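Questions from the staff about the snack counter robots

Wemari canteen services, Turkthorpe site
Collected by Lieven Van Damme, shift coordinator

Why do we get robots at the counter?

The counter must stay open in the evening and at night, and for two years we could not fill these shifts. People from the day team covered them, and many of you told us this was too much. From March the two-arm station takes the simple orders: a drink, a packed snack, a sandwich on a tray.

Will somebody lose the job?

No. The contracts of the counter team stay the same, with the same hours. What changes is the content of the work. You will spend less time handing over items and more time on preparing food, filling up the station and helping guests. If you have a fixed night shift and you wish to move to the day, please talk to me before the new roster is made.

Who fills up the station?

The person on the kitchen shift. Every product has its own place and must go back to this place. If a bottle is put where the candy bars belong, the arm may not find it, and then a guest is waiting. The plan of the table is inside the door of the dry store.

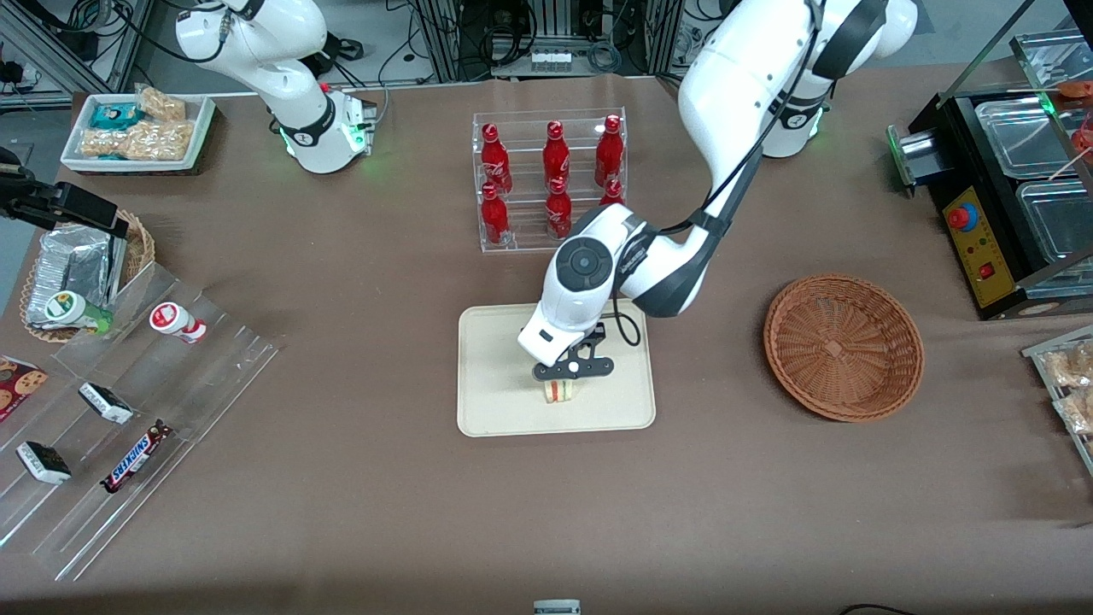

Can I reach over the table when the arms are moving?

Please do not. Press the pause button first, wait until both arms are still, and then put your hand in. This is also valid when you only want to pick up one thing that fell. After it, press continue and step back.

What if it drops or squeezes a sandwich?

Throw the sandwich away, make a new one for the guest and write it in the Skutent log. You will not be blamed for it, and the cost does not go to your shift. We need these notes because the technicians use them to correct the grip.

Do we get training?

Yes. The first part is 3 hours with Lyle Villanueva from Ledesma, who installs the station. After this you work 2 shifts together with a colleague who is already trained. All training hours are paid. The next group starts on Wednesday at 2 p.m., and there is place for 5 persons.

Does it record us?

The cameras of the station look at the table, so your hands can be visible when you fill it up. The recordings are used for repair and for improving the movements. Your supervisor does not get them, and they are not used to measure how fast you work.

May I still serve a guest by myself?

Of course. Some guests prefer to order from a person, and some have questions about allergies. Allergy questions must always be answered by a person.

Who do I call if it stops?

During the day call me. In the evening call the Ledesma service line, extension 4000. Until they answer you can serve from the kitchen window.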